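생활공간 정리 실습 4주차 강의 노트: 테이블 위 배치
최종 업데이트: 2월
읽는 시간: 3분

지난주 과제부터. 42명이 냈고, 그중 절반은 "물건을 서랍에 넣었다"로 끝났습니다. 서랍은 정리 도구가 맞지만 제 수업에서는 은퇴 후에나 쓰세요. 서랍에 넣은 것은 3주 뒤에 두 번 삽니다.

1. 테이블은 왜 금방 찹니까

평평하니까요. 더 학술적인 설명을 원하시는 분은 Nutcombe 교재 2장을 보시면 되는데, 8쪽에 걸쳐 같은 말을 합니다. 시험에는 다음 용어만 나옵니다.

머무는 물건: 꽃병, 쟁반, 스탠드처럼 자리를 가진 것.
지나가는 물건: 우편물, 컵, 열쇠. 본인은 지나간다고 주장하지만 대개 눌러앉습니다.

2. 쟁반과 상자

쟁반은 울타리입니다. 영수증 여덟 장이 테이블에 흩어져 있으면 어지러운데, 쟁반에 담으면 갑자기 "영수증 보관소"가 됩니다. 내용물은 하나도 안 변했습니다. 이 수업의 상당 부분이 이런 식이니 미리 마음의 준비를 하세요.

쟁반 색은 상판과 비슷하게 가거나 확실히 다르게 갑니다. 갈색 상판에 짙은 갈색 쟁반은 무난합니다. Sotness 카탈로그에는 "대지의 대화"라고 적혀 있던데 답안에 그렇게 쓰면 감점합니다. 높이가 다른 물건을 곁에 하나 두면 덜 심심합니다.

3. 꽃병의 자리

한가운데 놓고 싶으실 겁니다. 참으세요. 가운데 놓인 꽃병은 밥 먹을 때마다 옮겨야 하고, 옮긴 꽃병은 제자리로 돌아오지 않습니다. 가장자리 쪽에 낮고 둥근 것으로 두면 손이 갈 자리가 남습니다. 팔꿈치가 지나는 길은 피하시고요. 작년에 Kiani 꽃병 하나가 그렇게 갔습니다.

꽃은 옅은 색이면 실패가 적습니다. 분홍 꽃에 초록 잎, 흰 꽃병 정도면 누가 와도 시비를 안 겁니다.
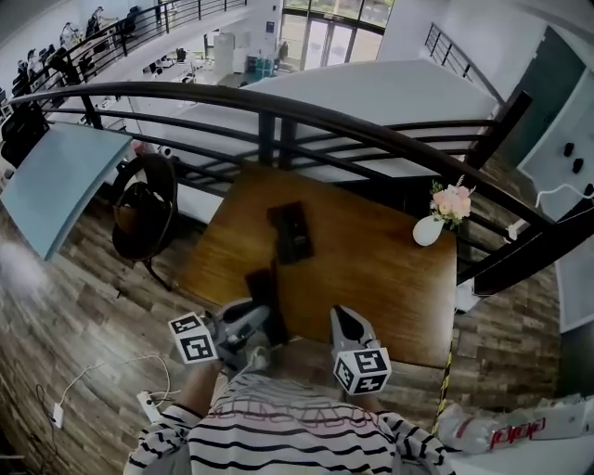 4. 테이블 밖

상판만 보고 점수를 매기면 다들 A입니다. 그래서 바닥까지 봅니다. 멀티탭과 엉킨 흰 케이블, 의자 등받이에 걸린 가방, 옆으로 누운 페트병이 단골 감점 항목입니다. 케이블은 엉킨 채로 벽 쪽에 밀지 말고, 한 번 풀어서 길이를 줄여 묶으세요. 의자에 걸린 가방은 논란이 있습니다. Usman Rana 선생님은 허용, 저는 반대입니다. 채점은 제가 합니다.

과제: 집이나 학교의 테이블 하나를 골라 머무는 물건을 세 개까지만 남기고 배치도를 그립니다. 각 물건의 자리를 200자 이내로 설명할 것. 2000자를 써 오신 분께는 정리 수업을 들은 보람을 여쭙겠습니다. 제출은 금요일 수업 전까지.

댓글

귤껍질: 노트북은 머무는 물건인가요 지나가는 물건인가요?

솔방울: 저희 집 테이블은 Ollar 접이식인데 접으면 과제 면제되나요

강의자: 노트북은 덮어서 치우면 지나가는 물건입니다. 접이식은 펴서 제출하세요.

민트: 영수증 보관소 만들었습니다. 엄마가 쟁반째 버리셨어요.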